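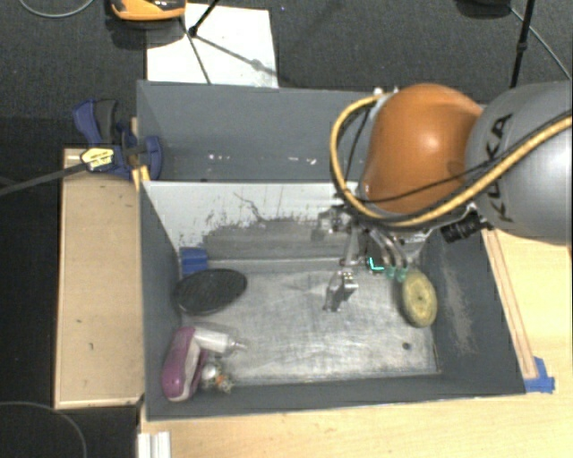

Does a linen blend shirt still hang properly after a dozen washes? Mostly, if you take it out of the machine straight away and hang it by the hem, and the heavier the cloth the better it copes.

February, workroom notebook, started at 4.40 pm with tea

OK so this is the write-up of the casual shirt trial, for me and for Jyoti and for anyone else who wanders past and wants to know why there are so many shirts on the rail. I've been putting it off because I kept wanting to wear them instead of writing about them!

The four shirts are the Florness (boxy, short sleeve, the one everybody pinches), the Hurilix (long sleeve, dropped shoulder), the Trullholm (the big overshirt with patch pockets) and our own draft, which Anika has started calling the Thampi and I think the name is sticking. All of them went through 12 washes at thirty degrees with the same liquid, no softener, and I wore each one for a proper day in between whenever I could. Jyoti wore the Trullholm more than I did. She says it was for science.

Florness first. I love this shirt. It was 120 cm round the chest when it came in and it's 117 now, so it has lost a bit, but it was so roomy to start with that I'd never have noticed without the tape. The collar still sits flat. Colour is the soft green one and it has gone slightly chalky along the side seams, which I quite like, although Anika pulled a face. Tucked into high-waisted jeans it's lovely. Left out over a slim skirt it's a tent, and I would only do that on holiday.

Hurilix. Hmm. I wanted to like it so much! The cloth feels gorgeous when you first put it on, really drapey, and the cuffs are the perfect width for rolling. But the left side seam has started creeping round to the front. By wash five it was a finger's width off and by wash nine I was tugging at it all through lunch. I unpicked a few inches of the hem last night and the front panel is cut a touch off grain, so that'll be it. Could be just this one shirt. I've asked for a second in the same size and we'll see if it does the same thing.

Trullholm. Heavy, warm, a bit stiff, and it only got better. I'd wear it as a jacket from now until May. The pockets are set too low for me (hands end up somewhere near my thighs, I'm five foot three) but on Jyoti they're spot on. One button came loose at wash seven and I sewed it back with a proper shank. Check the others before we photograph it, they're all on with the same skimpy little cross of thread.

And the Thampi. I'm trying to be fair because I drew the sleeve. The body is good. The length is good, it just covers a back pocket and it doesn't ride up when you reach for something. The sleeve is still too tight at the bicep and I felt it every single time I drove. Anika pinned in an extra 2 cm on the stand this morning and it looked better straight away, so that's going into the next toile. The neckline has stretched a little at the back as well. She wants to stay-stitch it, I want to try a narrow tape, and we've agreed to do one of each and stop talking about it.

Length down the centre back, before and after, so I don't lose the scrap of paper again:
Florness 64, now 62.5
Hurilix 70, now 69
Trullholm 78, now 77
Thampi 68, now 66

That two centimetres on ours bothers me a bit. The cloth is from roll 481 and I don't think it was pre-washed before we cut. Jyoti thinks it was. The roll book says nothing at all, so whoever filled in that line (me, probably) gets a stern word. I'm going to wash a square of it tonight and measure it dry tomorrow before we cut the next one.

Ironing: I did the Florness and the Thampi while still damp and they came up beautifully. I let the Hurilix dry completely and had to fight it for ages with the steam going full blast. The Trullholm I didn't iron, it looks better rumpled with the sleeves pushed up.

What I'd actually put together for the outfit photos: Florness with the wide cream trousers and flat sandals. Trullholm open over a white tee and the faded jeans, on Jyoti please. Thampi half tucked with the rust cord skirt, once the sleeve is sorted. I haven't got anything for the Hurilix until the other one turns up, though I did wear it under a navy jumper with just the collar showing and got two compliments in the queue at the baker's.

Cost so far is 104 pounds, with the postage on the Hurilix and the bottle of liquid. Receipts are in the button tin.

To do
Wash the square from roll 481
Redraw the sleeve with the extra 2 cm
Tape for the back neck, the 6 mm one if there's any left
Sew the Trullholm buttons on again, all of them
Ask Anika if she's still got my good pins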